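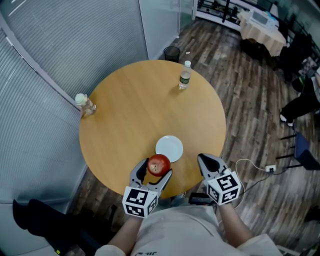
A round break table with an apple, a small white plate and two bottled drinks.

Setting Up and Clearing a Shared Break Table

Weltel Workplace Services
Last updated: Tuesday, August 1, 2023

This page explains how to prepare a small round table for a light snack and how to return it to good order afterward. It applies to the wooden tables in the open seating areas at the Skakach and Pumik buildings. Tables in the Baluyot conference rooms are covered by a separate page.

Before you begin

Wash your hands. Collect a clean plate for each person, the fruit and drinks to be served, two soft cloths and a bottle of the mild table cleaner kept in supply cabinet 102. Do not use glass cleaner or scouring powder on wood. Both will dull the finish over time.

Step 1. Wipe the table

Remove any items left by earlier users. Dampen the first cloth with cleaner and wipe the top in the direction of the grain, including the edge. Dry it with the second cloth. Plates and bottles set down on a damp surface may leave rings.

Step 2. Place the plate

For one person, a small plate is sufficient and should be placed at the center of the table, where it can be reached from any side. For two or more persons, place each plate a hand's width in from the edge, in front of the seat.

Step 3. Wash and place the fruit

Rinse apples, pears and similar fruit under cool running water and dry them with a paper towel. Check each piece for bruises or broken skin. Fruit may be placed on the plate or directly on the clean table beside it. An apple should be set down with the stem end facing upward, as it is steadier in this position.

If the fruit is to be cut, cut it on a board at the kitchen counter. Knives are not to be used on the wooden tables.

Step 4. Place the drinks

Stand bottles toward the far side of the table, away from the seated person's elbows. Where more than one drink is offered, leave enough space between the bottles for each to be picked up without knocking the other. Keep caps closed until the drink is wanted. Chilled bottles should be wiped before they are set down.

Step 5. Clear the table

Remove items in the following order:

1. Closed bottles that are still full. Return these to the refrigerator.
2. Uneaten whole fruit. Return it to the fruit bowl.
3. Cores, peels and used napkins. Place these in the kitchen food waste bin. The small wastebaskets in the seating areas are for dry paper only.
4. Empty bottles. Pour out any remaining liquid and place the bottles in recycling.
5. Plates. Rinse and load into the dishwasher.

Repeat Step 1 when the table is clear.

Spills

Blot spilled drinks at once with a paper towel and then wipe with a damp cloth. Sweetened drinks require a second wipe with clean water. If liquid has reached the floor, dry the boards fully before anyone walks across them.

Tables are refinished each November. To report a stain, a deep scratch or an unsteady leg before that time, call extension 1544 and give the building name and table number.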